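Home Files Issues Wiki Releases

Plastevcombe: my movie notes, as data

Hi! I keep a movie diary. It started on paper in 2000, moved to a spreadsheet when the paper got out of hand, and now it lives in this repo so other people can poke at it. Every row is one viewing, with my score, a few lines of opinion (sometimes very few), and where I saw the thing. Last updated Saturday, March 1, 2025.

The name doesn't mean anything. I wanted something that wouldn't collide with the many, many repos already called "movie-ratings."

What you get

There are two files. films.csv has one row per movie, 213 of them right now, with title, release year, country, running time and a genre that I picked myself. viewings.csv has one row per time I sat down and watched something. If I saw a movie again, it gets another row there and keeps the same film_id. 64 of the movies have been watched more than once, and those are the fun ones if you like seeing a person change their mind in public. My scores for heist movies have gone steadily up. My scores for anything with a talking dog have not.

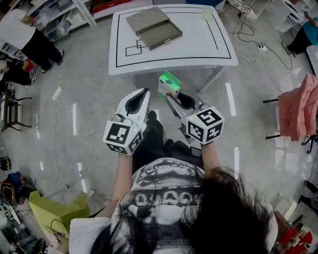
A gripper in each hand.

Columns in viewings.csv

film_id: matches films.csv.
seen_on: the date, if I wrote it down. Older rows often have just a year.
venue: "home," "Stistley," "D'Amico" or "other." The Stistley is the two-screen place downtown with the sticky armrests, and D'Amico is the summer drive-in.
score: zero to ten, halves allowed. I used stars in the paper days and doubled them, so you'll see a lot of whole numbers early on. Please don't read anything into that.
mine: my own notes, typos and all. I fixed a few that made a sentence say the opposite of what I meant, and left the rest.
spoilers: yes or no. I'm strict about this one! If the notes give away anything past the first half hour, it's a yes.
company: alone, with family, with friends. I added this late, so most of the early rows are blank.

About the scores

A five from me is a perfectly nice evening. I know other people treat a five as a failing grade, and I've had to explain this enough times that it may as well go in the README. Sevens are movies I'd tell a coworker about. Nines I'll watch again whenever they're on. There are only a handful of tens, and one of them is a cartoon I first saw with a fever, so make of that what you will.

Scores are never edited after the fact. If I cool on something, the second viewing gets a lower number and the first one stays put. I think that's the whole point of a diary — otherwise you just end up with a list of what you like this week.
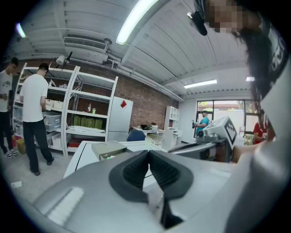 Posters are the messiest part of films.csv. There's a column called poster_style, and I fill it in from whatever poster was hanging in the lobby or printed on the case, which means it can differ from the one you remember. The values are "painted," "faces," "object" and "lettering." That last one is for posters where the title does nearly all the work, white letters on black, the same look as the cap or band beside the dark hair up in the corner there. Thrillers love it. I wasn't consistent about foreign releases, where I sometimes went by the original poster and sometimes by the local one, so treat the column as a rough guide and don't build anything serious on it.

Things that are wrong, or at least odd

Running times come off the case when I own a copy and from the Flindby listings when I don't. Flindby rounds to the nearest five minutes. Double features at D'Amico are two rows with the same date, and the second movie is usually scored lower, which I put down to it being past midnight. Series cut together into a feature are in if I paid for a ticket and out if I didn't. Shorts are out completely.

Also, I'm one person with one person's taste. Horror is barely here (I'm a coward) and musicals are all over the place. If you train a recommender on this, it'll recommend things to me.

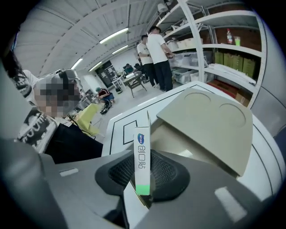
One commenter on the issues page thinks the spoilers column should have three values, with a "mild" in the middle for notes that mention a cameo or hint at the tone of the ending. They also said my half-hour rule is too generous for long movies, where the setup can easily run an hour. I like the first idea and I'm still chewing on the second. It would mean rereading every set of notes, so don't expect it before May.

Using it

Do what you like with the files, including school projects. If you quote my notes, please quote the whole note — a couple of them start out grumpy and come around by the last line. Credit to "Plastevcombe" is plenty.

Corrections are welcome for years, countries and running times. Disagreements about scores are welcome too, but I'm not changing them. Open an issue and put the film_id in the title so I can find the row.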